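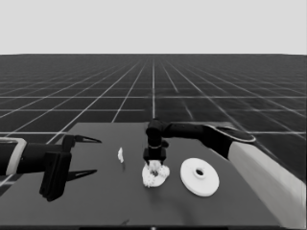 Dark gray top, plain finish.

Stestameo folding work table, by Aseo

Back in stock as of September. Same table as before, new leg locks. The old locks pinched, we heard you.

Good for packing orders, sewing, craft fairs, cutting fabric, whatever needs a flat surface for the day and a bare floor by evening. Folds in half, carry handle on the long side. One person can manage it - stairs are a bit of a pain though.

Specs
Height: 30 in, fixed
Weight: 23 lb
Folded thickness: just under four inches
Max load: 251 lb spread evenly. Not for standing on
Top: wipe clean, matte
Feet: rubber, replacable

Setup takes a minute. Legs out, push each lock till it clicks, flip it over. If a lock doesn't click dont force it, check for grit in the hinge first.

Care
Damp cloth and dish soap. No bleach, no scouring pads. Hot pans will mark it, use a trivet. Marker comes off with rubbing alcohol if you get to it same day.
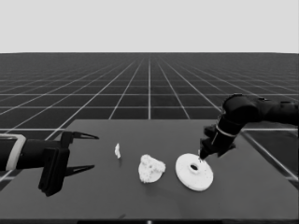

Shipping and pickup
Ships flat in one box. Most orders go out in two days, a little slower right now - some 47 backorders going first. Pickup at the Rusnák warehouse, side door, till 4 pm. Bring your order number and a blanket for the car.

Spare parts
Locks, feet and handles sold separately, see the Tondulo parts list. Old style locks won't fit the new frame. New ones do fit old frames, you need a Phillips screwdriver and the longer screws (in the bag).

Returns
30 days, unused, in the box. Scratched on arrival? Send a photo before you set it up and we'll swap it.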